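Hello Gyu-bin, and thanks again for your patience while I pulled this together. You asked for something a bit fuller than last quarter's note, so make yourself a cup of tea.

## Where we're up to with the packing

The Yazdani grant was always meant to get the old Zurnby store sorted, boxed and on its way to the new rooms at Undar, and I'm very glad to say we are well past halfway. Of the 1,586 items on the original list, nearly 30 shelves' worth have now been checked, wrapped and given a proper home in a carton. When I last wrote we'd hardly got the tape gun working!

The biggest change since then has been how we box things. We started out putting small pieces straight into the large cartons with a lot of padding, and it was slow going at the other end whenever someone wanted just one piece back out. Sun-ja Ban suggested we give each small group its own inner box and stand those inside the big ones, and it's made an enormous difference. You can lift out one inner box, check it against the list and pop it back without disturbing its neighbours. I was a little doubtful about the cost of the extra cardboard (you know how I am about the stationery line), but we've saved so much on padding that it has very nearly evened out.

The order of work is now settled too:

- small pieces go into inner boxes first, and the list is ticked off at that point
- inner boxes go into the large cartons, heaviest at the bottom
- flaps stay open until a second person has looked the carton over
- anything fragile or an awkward shape waits for a hard case

## Cases and cartons

Rornov have been lovely to deal with. Our second carton order was 6 days late and they took the delivery charge off without my having to ask. The colour of the new batch is slightly different from the first, which bothers me more than it should, but they're the same size and they stack well together.
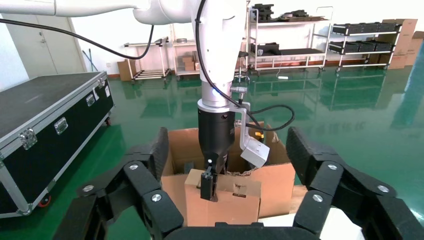 *Inner box standing in a large carton at the packing area, flight case alongside.*

The hard cases are the one place where I'd like your advice. We budgeted for eight and we could do with a couple more, mainly for the framed pieces and the glass. I've asked for a hire price as well as a purchase price, and I'll send both through as soon as I have them – hiring may suit us better given how short the move itself will be.

## What's next

We're hoping to finish the remaining shelves by December and book the truck soon after. Sun-ja is organising the labels for the Undar end, so that each carton goes to the right room the first time. Could you let me know whether the final payment can be split across the two stages? It would help us a great deal with the freight deposit.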